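Sports Statistics for Non-Majors
Unit 4 handout: Rate stats, playing time and small samples in fantasy basketball

Reading before class: the chapter on averages in the course packet. Bring a calculator or a laptop with a spreadsheet program.

1. What the unit covers

Fantasy basketball leagues come in two main types. In a points league, every statistic is worth a set number of points and the totals are added up. In a category league, two teams are compared in each category separately, and the team that leads in more categories wins the matchup. The same player can be worth a lot in one type and very little in the other.

We will use the Sunmont league settings all through this unit. Sunmont is a category league with seven categories: points, rebounds, assists, steals, blocks, three-pointers made, and field goal percentage. Turnovers are not counted. Free throw percentage is not counted either, so big men who miss free throws are worth more here than in many leagues. Keep this in mind if you play in a league outside of class, where the settings are probably different.

2. Counting stats and rate stats

Six of the seven categories are counting stats. A player adds to them every time he is on the floor and never loses any. Field goal percentage is a rate stat. It can go up or down, and its effect on your team depends on how many shots the player takes.

Students often get this wrong on the first problem set. Suppose one player makes 7 of 14 shots and another makes 2 of 2. The second has the better percentage, but he hardly moves the team number. To combine players, add up all the makes, add up all the attempts, and divide once at the end. Together these two are 9 of 16, or 56.25 percent. Averaging 50 percent and 100 percent gives 75 percent, and that number has no meaning for the team.

The spreadsheet for the problem set has separate columns for makes and attempts. Do not delete them after you compute the percentage. You will need them again in Unit 5.

3. Per-minute numbers

Totals reward players who are on the floor a lot. To compare a starter with a bench player, divide each counting stat by minutes and multiply by 36. The result is called a per-36 number.

Worked problem. The Dirstead backup center has played 560 minutes and has 140 offensive rebounds.

Rebounds per minute: 140 / 560 = 0.25
Per 36 minutes: 0.25 x 36 = 9
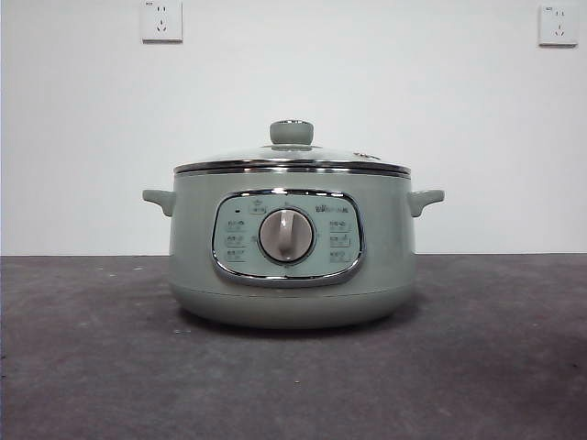 A per-36 number is a way of comparing players. It is not a forecast. The backup center may be playing against other backups, he may be fresh when he comes in, and he may foul too often to stay in the game for 36 minutes. Before you use a per-36 number to pick up a player, check his fouls and look at who is ahead of him on the depth chart.

Also check which way his minutes are going. A bench player whose minutes have gone up in each of the last four games is more interesting than one with a slightly better rate and flat minutes. In a weekly league you are paid in totals, so the rate only helps if the minutes come with it.

4. How many games are enough?

Some statistics settle down quickly and some do not. Minutes and shot attempts are mostly decided by the coach, and a handful of games will tell you a fair amount. Three-point percentage bounces around for months. Steals and blocks are rare events, so one big night can change a short average completely.

Look at the Pladolent guard in the data file. Over four games he has 2, 0, 7 and 1 steals. The mean is 2.5. The median is 1.5. Take out the one game with 7 and the mean drops to 1. Which number you report depends on the question, but if the question is what to expect next week, 2.5 is too high.

For the homework, whenever you give an average over fewer than ten games, list the single-game values next to it.

5. Schedule

In a weekly category league, teams do not all play the same number of games. A player with four games has twice the chances of a player with 2. For counting stats, multiply the per-game average by the number of games:

Player A: 7 rebounds per game, 2 games, 14 rebounds
Player B: 4 rebounds per game, 4 games, 16 rebounds

Player B is the better choice for rebounds that week. Field goal percentage does not work this way. More games from a poor shooter will pull your percentage down further.

6. Problem set

Use the Bermúdez roster tab in the data file.

a. Compute the team field goal percentage from makes and attempts.
b. Compute per-36 rebounds and assists for every player on the tab. Sort by each.
c. Find the player whose mean and median steals are furthest apart. List his game values.
d. Using the schedule tab, pick the two bench players you would start next week and show the expected totals in each counting category.

Round only in your final answers. Upload the spreadsheet with the formulas left in; pasted values will not get full credit. Part d will be discussed in section, so keep a copy for yourself.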